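Category: Hardware notes / Grippers
4 min read

# Pasik cell: finger pads and wrist camera

Setup and upkeep for the Pasik bench arm. If you just want to run it, skip to Daily check. If you're swapping pads, read the whole thing, it's short and the new pads are great!

## What's on the arm

- Two flat fingers, crosshatch pads, slanted tips (Rimeck cut, rev 3)
- Small camera at the wrist, looking out between the fingers
- Senness controller, config in `cell/pasik.yaml`

## Swapping pads

1. Open the gripper all the way and hit the stop.
2. Peel the old pad from the slanted end down. Slowly, or the glue stays behind.
3. Wipe the plate with alcohol and let it dry.
4. Seat the new pad inside the black rim and press for a full minute.
5. Run `grip_zero`, then `grip_cycle 100` with nothing in the fingers.

Zero it before you cycle it. I did it the other way once and spent an evening chasing an offset that was all mine.

## Wrist camera

Four screws. Snug them by hand, then a quarter turn. Both pads should show in the view with the fingers open. If one is missing, the bracket has slipped, so loosen and start over. I love how much you can tell from this one little view: pad wear, a crooked plate, crumbs on the table.

## Daily check

Test object is the clear bottle with the yellow cap. Clear plastic is a mean target and that's why we like it. Start at grip force 8 and only go up if it slides. Crumbs get stuck in the crosshatch, so brush the pads out with a dry toothbrush.

## Changes

- November 11, 2024: rev 3 pads, new `grip_zero` (Ewan Pringle)
- April: camera bracket moved to the Moncrieff hole pattern

## Comments

**Carla Saliba:** Does `grip_zero` need the camera plugged in? Mine hangs without it.

**Ewan Pringle:** It does for now. Pass `--nocam` and it'll skip that step.

**tobyk:** toothbrush tip is gold, thank you!!

## Sample view

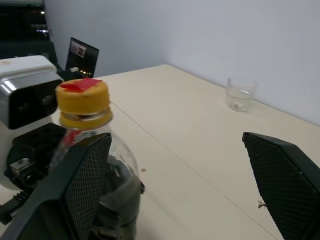 Wrist camera, yellow-cap bottle between the crosshatch pads.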